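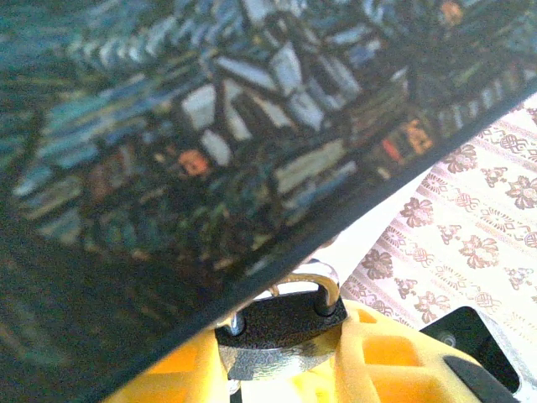 1/ Kunstdrucke im Abo. Doch, das gibt es jetzt. Trarix schickt einem alle 2 Monate ein neues Bild an die Wand, das alte geht zurück. 17 Euro im Monat. Ich habe mir die Bedingungen durchgelesen, damit ihr es nicht müsst.

↻ 7 ♥ 51

2/ »Kuratiert« steht auf der Startseite gleich mehrfach. Wer kuratiert? Im Impressum finde ich eine Mwajuma Okoth, Geschäftsführung. Von einer Kuratorin kein Wort. Ich tippe auf eine Sortierfunktion.

3/ Das Angebot: Fachwerk unter Bäumen, Meer mit Boot, Fachwerk am Meer. Alles hübsch getupft, alles gedruckt. Gegen gedruckte Pinselstriche habe ich nichts, bei mir hängt auch so was. Aber dann nennt es bitte nicht »Originalgefühl«.

4/ Rückversand zahlt der Kunde. Kratzer zahlt der Kunde. Was als Kratzer gilt, entscheidet — Überraschung — Trarix.

5/ Rechnet mal selbst: Nach einem Jahr sind 204 Euro weg und die Wand ist leer, sobald man kündigt. Auf dem Flohmarkt bekomme ich dafür einen ganzen Flur voll und darf alles behalten.

↻ 2 ♥ 17

6/ Einwand von Berwyn Bellis in den Antworten: Man probiere ja Stile aus, bevor man richtig kauft. Kann sein. Ich kenne aber keinen, der nach dem dritten Leihbild in eine Galerie gegangen wäre. Wer einen kennt, bitte melden.

7/ Dann das Argument mit der Nachhaltigkeit. Ein Bild, das alle paar Wochen in neuem Karton durchs Land fährt, soll grüner sein als eines, das zwanzig Jahre am selben Nagel hängt? Die Zahlen dazu hätte ich gern gesehen. Auf der Seite stehen keine.

8/ Habe nachgefragt, was mit zurückgeschickten Drucken passiert. Antwort: »Sie finden ein neues Zuhause.« Aha. Ab November soll es dasselbe übrigens auch für Spiegel geben.

Zuletzt aktualisiert: 21. August 2020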